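Print this page | E-mail this page

4. Placing the Eneo humidity gauge

The box says the gauge is ready in minutes. Don't believe it. The first readings are often off, and the "comfort" face on the display means very little. Go by the number.

1. Pull the battery tab and leave the gauge on an open shelf for 12 hours before you write anything down.

2. Choose a spot away from vents, windows and kettles. Drawers and closed cupboards hold their own air, so a reading taken in one tells you about that drawer and not much else.

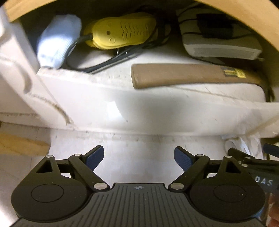
One owner in Pakden wrote to us that the gauge in her dresser read high all through February while the one in the hall never moved, and she asked which was lying. Probably neither. Move both to the same shelf overnight and compare them before you blame the gauge or buy a dehumidifier.

NOTE: Two gauges that differ by up to 4 points are within the maker's limits. We think that is generous, but you won't get a refund for it.

3. Pair the gauge with the Lau app if you must. The display works fine without it. The app claims to store 3,000 readings; ours lost its history after an update, so keep a paper log as well.

4. For low furniture, set the gauge on the floor nearby for a day. Floor air can be cooler, and a shelf reading may miss it.

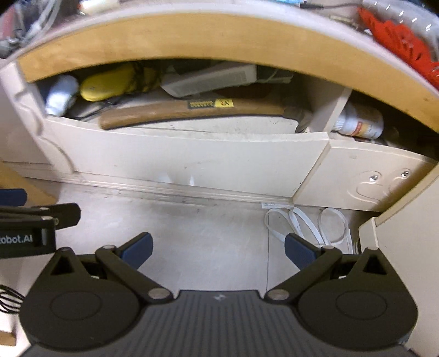 5. Take readings morning and evening for 36 days before changing anything in the room. One damp weekend proves nothing.

CAUTION: Do not use the "quick calibrate" button. It resets the factory setting and cannot be undone.

CAUTION: Keep the battery away from children. If one is swallowed, get medical help at once.

Contact us | © Furnham Home Guides | Back to top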